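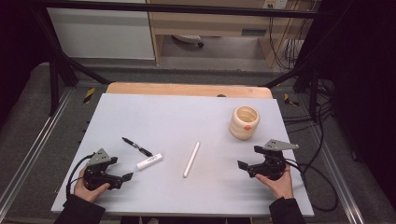
Week 4: Why we forget what we just read

OK, picking up where we ran out of time. I'd got as far as the forgetting curve and then I told the story about my aunt's phone number, so we lost ten minutes. Sorry! (It was a good story, though.)

Working memory first. Think of it as the stuff you can hold in your head right now, while you're doing something with it. It's small. Most people manage a handful of items, and fewer if someone is talking to them at the same time. Try it: read 1,564 and 257, look away, and add them up while humming. Most of you will lose one of the numbers before you get to the carrying part.

Chunking is how we cheat. If I give you the letters in Drosarville one by one, you'll struggle. If I give you the word, it's one thing, and you've got room left over for more. Chess players do this with whole boards, and good cooks do it with recipes.

Now the part that matters for your exams – rereading feels great and does very little. You see the page, it looks familiar, and you take "familiar" to mean "I know this." Closing the book and writing down what you remember feels awful and works a lot better. Debora Benedetti's handout from last term has a nice worked version of this, and I've put copies outside my office.

Spacing: three short sessions on different days beat one long one. I know you won't all do this. I didn't either when I was a student, and I paid for it in my statistics course.

For next time
Read chapter 5, up to the part on sleep. Skip the box on smell, we'll do that in January.
Write 800 words on something you once learned well and have now lost. A language, a piano piece, whatever you like.
If you're in Signe Eide's section, hand it in to her and not to me.

Room change: we're in 106 from now on, same time. Bring a pen and some blank paper, because we're doing the word list test and phones stay in bags.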